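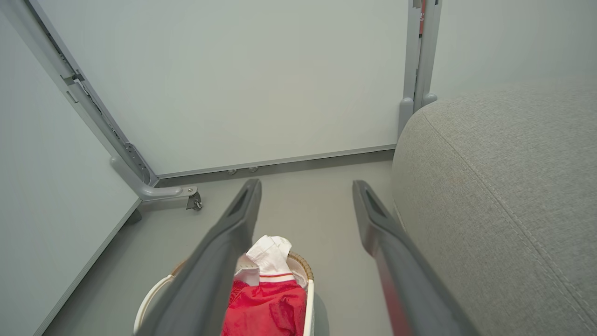
Why would a robot that has done the same laundry job all week suddenly refuse to let go? In our case, a grip-force setting had been changed in a software update, and the release check was still using the old one.

Home Features Workshop Robots Subscribe

The Gripper That Wouldn't Let Go
By Aušra Kļaviņa
February

I've been hanging around the Drurkmont lab for a story on household robots, and I'd expected to write something cheerful about folding. Then the arm they call Estero got hold of a shirt sleeve and kept it for 15 minutes.

It doesn't sound like much, does it? A robot, a basket of clothes, a stubborn sleeve. But I was standing there when Hayashi, the engineer on shift, reached in to free the fabric — and the fingers closed a bit harder. He got his hand out with a red mark across the knuckle and a few words I can't print. Then he hit the stop button, which he says (a bit sheepishly) he should have done first.

Cloth is a rotten thing to pick up, by the way. A mug is a mug from every side, but a pile of washing changes shape each time you touch it, and thin, meshy stuff tangles with whatever is lying on top. So the team had raised the squeeze from 62 to 80 per cent to stop pieces slipping out on the way up. Fair enough! Trouble was, the software still read anything over the old figure as a load that might drop, and its answer to that was to hang on tighter.

I asked to see the logs, and Hayashi scrolled through 307 grasps with me over a very ordinary coffee. The warning was sitting there early in the list, in grey text, the same colour as everything else. I'd have missed it too.

The fix took an afternoon. Both numbers now live in one file, and if the fingers can't open on command the arm powers down and goes slack. There's a new rule as well: stop button first, hands second. Grastach, who supply the gripper, have been sent the log and want to look at the fingertips — I'll add their reply when I get it.

I went back the next morning and watched it work through a basket of clothes at half speed. Hayashi kept one palm over the button the whole time.

Comments (3)

mossy_kettle: Same thing with our bin picker at work, except it was a glove. Glove was empty, thank goodness.

Dell R: Going slack is fine for washing. What happens if it's carrying something heavy over your foot?

tansy44: More of these please. Would love to know what Grastach come back with.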